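Revision: March 2023
Issued by: Gurnura Site Operations, Manipulation Group
Document owner: Firdevs Tatlı

# Section 6. Handling of Cards and Other Thin Personal Items

## 6.1 Scope

This section applies to every session at the Gurnura site in which an arm running the Ollirine control software grips, inserts, removes, or turns over thin flat items. Thin flat items include bank cards, membership cards, transit passes, business cards, and the sleeves or holders that contain them. It applies both to sessions run by hand control and to sessions run from a stored program.

Section 5 (General Tabletop Work) remains in force. Where the two sections differ, Section 6 takes precedence.

Operators must hold a current Level 2 sign-off. Trainees may run the procedures in 6.4 and 6.5 only when a signed-off operator is seated at the stop button.

## 6.2 Approved Items

Only items entered in the card register may be placed on the work surface. The register is kept by Bülent Aydoğan at the equipment desk. Each item receives a small paper tag in its storage envelope. Tags are not to be attached to the item itself, as adhesive residue changes the way a card slides.

The following rules govern what may be registered:

- Payment cards must be expired or canceled before they are registered. The issuing bank's confirmation is to be kept with the register entry.
- Cards that open doors at this site, or at any other working site, may not be registered under any circumstances.
- Identity documents, health insurance cards, and driver's licenses are excluded, including expired ones.
- Cards with cracked edges, lifted laminate, or exposed metal are to be withdrawn and cut up.

An operator's own wallet may not be used as a substitute when a registered holder is unavailable. Sessions have been lost to this practice in the past, and the recordings had to be deleted in full.

> **CAUTION:** A canceled payment card still carries a printed name and number. Treat all recordings made during card work as restricted until they have passed the review described in 6.7.

## 6.3 Preparing the Station

1. Confirm that the station log is open and that your name appears as the operator of record.
2. Clear the work surface of all items not listed on the task sheet. Drinks are to be moved to the shelf behind the yellow line.
3. Wipe the surface with a dry cloth. Do not use spray cleaner within one hour of a card session.
4. Inspect both sides of every finger that will touch the item. Look for separated print layers, burrs on the inner faces, and pads that have begun to peel. Replace any finger that fails inspection. Do not sand a finger at the station.
5. Set the grip force limit to the value marked "Thin" on the station card. The limit must be set in Ollirine, under Limits, and read back aloud to the second person present.
6. Set the travel speed to the reduced setting.
7. Press the stop button once and confirm that the arm holds its position. Reset, and enter the result in the log.

**Note:** Lamp position has a marked effect on card work. Clear plastic sleeves and white card stock reflect strongly, and glare at the point of contact can hide the edge of the card from the wrist camera. Adjust the lamp before the item is placed. If glare appears once a grasp has been made, continue only if the second person can see the card edge clearly from the side.

## 6.4 Inserting or Removing a Card

The procedure below is written for holders with clear sleeves. Leather and fabric holders follow the same steps, with the additional check given in 6.6.

1. Place the holder flat on the work surface, with the opening of the sleeve facing the arm. A slight angle is acceptable.
2. Bring the fingers to the card from directly in front of the opening. Approaches from the side tend to catch the sleeve edge.
3. Close the fingers slowly until both inner faces are in contact with the card. Stop closing as soon as contact is made.
4. Wait two seconds. Watch for any bending of the card along its length.
5. Move the card along the line of the sleeve. Keep the motion straight, and do not lift until the card is fully clear of the plastic.
6. If the card meets resistance, stop. Back off by a small amount, correct the angle, and try again.
7. After three unsuccessful tries, open the fingers, withdraw the arm to its rest position, and enter the attempt as "Not completed."
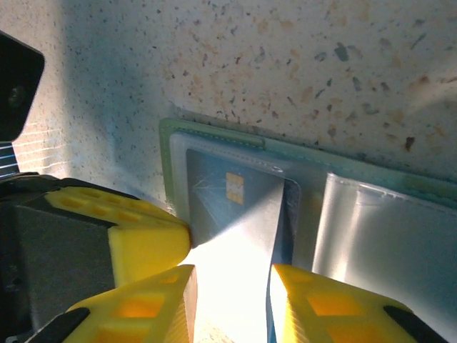
Operators are reminded that an attempt marked "Not completed" carries no penalty and does not count against a person's monthly record. The purpose of step 7 is to prevent the gradual increase in force that occurs when an operator keeps trying. Cards that have been pushed hard against a sleeve edge often develop a permanent curve, after which they must be withdrawn from the register.

Particular attention is required when a holder has more than one sleeve. A loose sleeve may lift or curl while its neighbor is being worked on, and can be drawn between a finger and the card. Where this is seen, the arm is to be stopped and withdrawn before anyone reaches in to flatten the sleeve. Holding a sleeve down by hand while the arm is powered is prohibited.

Contact chips are to be kept clear of the fingers at all times. The registered cards are used in other work at the site, including reader tests, and a scratched chip makes a card useless for that purpose. If the task sheet calls for a grasp that would cover the chip, refer the sheet back to its author.

> **WARNING:** Do not place your hand between the fingers to free a jammed card, even when the arm appears to be still. Press the stop button, wait for the red lamp, and then open the fingers using the manual release.

## 6.5 Handing a Card to a Person

Direct handover of a card from the arm to a person is permitted only at stations 14 and 21, which are fitted with the low-force base. At all other stations the card must be set down on the work surface and picked up after the arm has returned to rest.

At the two permitted stations:

1. The person receiving the card stands on the marked spot and states that they are ready.
2. The operator brings the card to the handover height and stops all motion.
3. The receiving person takes hold of the free end of the card. The person does not pull.
4. The operator opens the fingers.
5. The receiving person steps back before the arm is moved again.

Gloves are not to be worn by the receiving person. Long sleeves are to be rolled above the wrist, and lanyards removed or tucked away.

## 6.6 Leather and Fabric Holders

Soft holders move with the card. Before step 2 of 6.4, fasten the holder to the surface using the low clamp supplied with the station. Check that the clamp stands lower than the planned path of the fingers.

Tape may be used in place of the clamp for fabric holders only. Record the use of tape in the log. Efraín Yupanqui maintains the list of tapes that lift cleanly from the site's work surfaces, and no others are to be used.

## 6.7 Review of Recordings

Recordings from card work often include personal details at close range. The following steps are required before any recording leaves the station computer.

1. The operator of record marks the session as "Card work" in the log on the same day.
2. A reviewer who was not present at the session views the full recording.
3. The reviewer confirms that every card seen is in the register, and that any readable name or number has been masked.
4. The reviewer signs the entry. Unsigned recordings are removed from the station computer after 14 days.

Where an unregistered card is found, the recording is to be deleted in full. Cutting out the affected portion is not sufficient. The reviewer informs Cengiz Akyol in writing, and the session number is retired.

By the close of the last review period, the site had logged 1,558 card sessions, of which 1,020 had been reviewed and released. The remaining sessions are held on the restricted drive and may not be copied to Bilgin or any other partner site until they have been signed.

## 6.8 Damage and Incidents

Minor damage to a card or sleeve is to be entered in the log with a short description in plain words. Include the force limit in use and the step at which the damage was noticed.

The following are to be reported to Erdal Türkmen before the station is used again:

- any contact between the arm and a person outside the handover procedure;
- any failure of the stop button or manual release;
- a finger that breaks or sheds a fragment, whether or not an item was being held;
- any card that cannot be accounted for at the end of the session.

In the case of a missing card, the station is to be left as it stands, with the arm powered down. Check the surface beneath the holder, the inside of each sleeve, and the gap behind the finger pads. A search of the floor is made last.

## 6.9 Closing the Session

1. Return the arm to rest and power it down.
2. Open the fingers by hand and wipe the inner faces with a dry cloth.
3. Return each card to its envelope and check the tag against the register.
4. Restore the grip force limit to the general setting. The next operator is still required to verify it.
5. Close the log entry.

Stations at the Gusham annex follow the same procedure, except that envelopes are returned to the locked drawer beneath the station. Changes to this section may be proposed in writing to the document owner and will be considered at the next revision in September.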